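Pladetti opens Onlow program to teach robots housework, one patient demonstration at a time

2023-10-16

Robotics firm Pladetti has opened registrations for Onlow, a training program in which ordinary people show a two-handed robot how to do the jobs they have been avoiding at home.

The first course covers laundry and bedrooms. Participants spend 21 hours learning to drive the robot by remote control, then record demonstrations for the company's Plalon software to learn from. No engineering background is required. A working knowledge of clothes left on beds is considered an advantage.

"People assume the hard part is the robot," said Nicanor Cantero, who heads the program. "The hard part is getting a grown adult to pick up a shirt the same way twice. We all think we have a method. Then we watch the recordings."

Each demonstration is logged from the operator's first movement to the last, with camera views and joint positions saved together. Fumbles are kept and labelled, so the software has some idea of what a bad grasp looks like. Pladetti reports that its June pilot supplied no shortage of these.

The pilot produced 400 demonstrations, of which 80 were set aside for testing. Operators worked at their own pace and were free to stop for tea, and the logs suggest they took the offer seriously.

Nele Verstraete, the lead trainer, said new operators tend to rush.

"They come in wanting to fold a fitted sheet," she said. "I can't fold a fitted sheet. We start with one piece of clothing and go slowly."

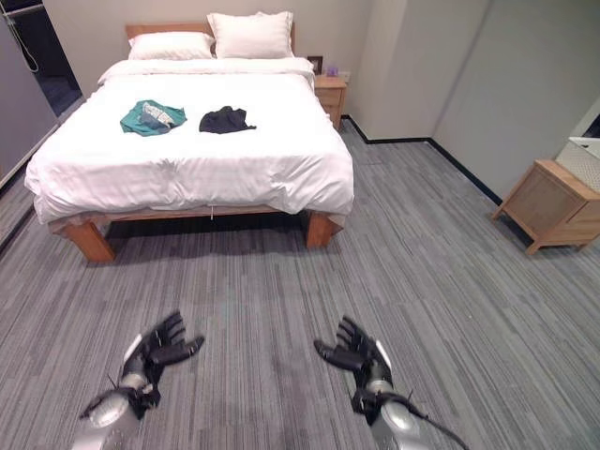
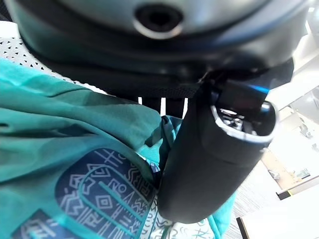 Clothing work in the bedroom, from the head view and from the wrist.

Trainers may also guide an arm by hand for short movements, such as the turn of a wrist over a crease. Verstraete favours this for beginners, who can feel where a joint would sooner not go. Longer jobs are done by remote control, which is easier on the trainer's back.

Onlow will take 200 participants in its first year, with sessions at the company's Hordiienko centre. Places are paid and lunch is provided. Kitchens will follow once the bedroom course has settled down, and Pladetti has made no promises about ovens.

Registrations are open now through the Onlow program office. Media wishing to try the controls are welcome to book a session, and should expect their attempts to be labelled like everyone else's.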